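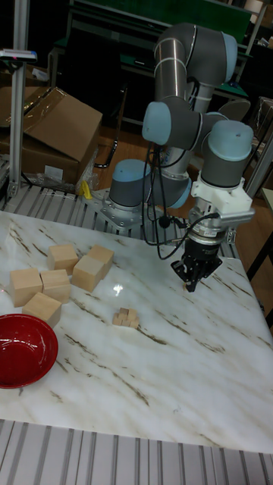 Notes from the Somard quarry and stone yard open day

The yard opens to the public once a year, and I had missed it the last two times. This year it was on 6 September 2021, and I drove up the evening before and stayed in the village so I would not have to rush. Parking is in the field below the saw sheds. Bring boots. The path from the field is limestone dust, and it gets on everything.

Visitors went in groups, each with a guide. Ours was Gion Sutter, who started at Somard as a crane operator and now runs the block yard. We were given hard hats and ear plugs at the gate and signed a form. Children under 16 could visit the sheds but not the quarry floor.

The quarry is cut into the side of the hill in benches. The lowest bench is the oldest and is no longer worked. It fills with water in winter and they pump it out in March. The upper three are active. Stone is cut with diamond wire, a steel cable with beads on it, threaded through two drilled holes that meet inside the rock. The wire runs in a loop and pulls itself slowly through, with water fed into the cut the whole time. We watched one cut from behind a barrier. There is not much to see apart from the wire and a stream of gray water, and it is less noisy than I had prepared for.

Once a slab of the face is free it is tipped over onto a bed of rubble and earth, which keeps it from shattering. After that it is divided into blocks. Sutter said they lose more than half of what they cut to cracks, color changes, and veins that will not hold. The waste goes to a crusher down the road and ends up as road base and chicken grit.

Every block gets a number painted on two sides. The one we stopped at was 259, and it had been waiting in the yard for a buyer since the spring. He poured a bottle of water over one corner so we could see the pattern. Dry and rough from the wire, it looked like dirty concrete. With water on it there were thin gray veins running diagonally with a little yellow in them. Buyers come with spray bottles and do the same thing.

The saw sheds were the second part of the tour. The big frame saw has 60 blades set side by side and takes most of a day to get through a block. The slabs come out standing up like bread in a bag and are moved by a vacuum lifter on an overhead rail. From there they go to the polishing line, made by Verstraete, where a row of heads goes from coarse to fine. Some slabs get a resin coat first to fill small holes. I asked whether all white marble gets resin and was told no, it depends on the block, and that a seller should tell you if you ask.

Johanna Thaler runs the finishing shop and gave the best talk of the day. She had samples of the same stone finished four ways: polished, honed, brushed, and sandblasted. She put lemon juice on the polished one and left it while she talked. After ten minutes she wiped it off, and there was a dull ring you could feel with a fingernail. Her point was that marble etches whether or not it is sealed. Sealer slows down stains from oil and coffee, but acid attacks the stone itself. For a kitchen she recommends honed, where the rings show less. For a work table she does not mind polished as long as the owner knows what is coming. She also said to stop using vinegar to clean it, and several people in our group looked at each other.

Lunch was in a tent by the office. Sausages, potato salad, and a lentil soup that was gone by the time our group got there. The coffee was good. I sat with Nicanor Valdovinos, a tile setter who had come to look at offcuts. The offcut pile is open to visitors on the day and is priced by weight. He took four pieces of threshold stone. I took a piece for a pastry board, chipped on one side, which Thaler's shop will square up for a small fee if you leave it with them.

The last stop was the old carving shed, now a small museum. It has hand saws, sleds, a wall of chisels, and photographs of oxen hauling blocks down to the river. The labels are short and could use a translation. Outside there is a stairway up to the viewing platform with 366 steps. I went up. You can see the whole quarry from there, and the railroad spur that used to serve it.

Practical points: the tour is free but you need to reserve. Allow five hours with lunch. The quarry floor is not suitable for strollers or wheelchairs, although the sheds and the museum are level. Cards are accepted at the office and not at the tent. The last group leaves the gate at two.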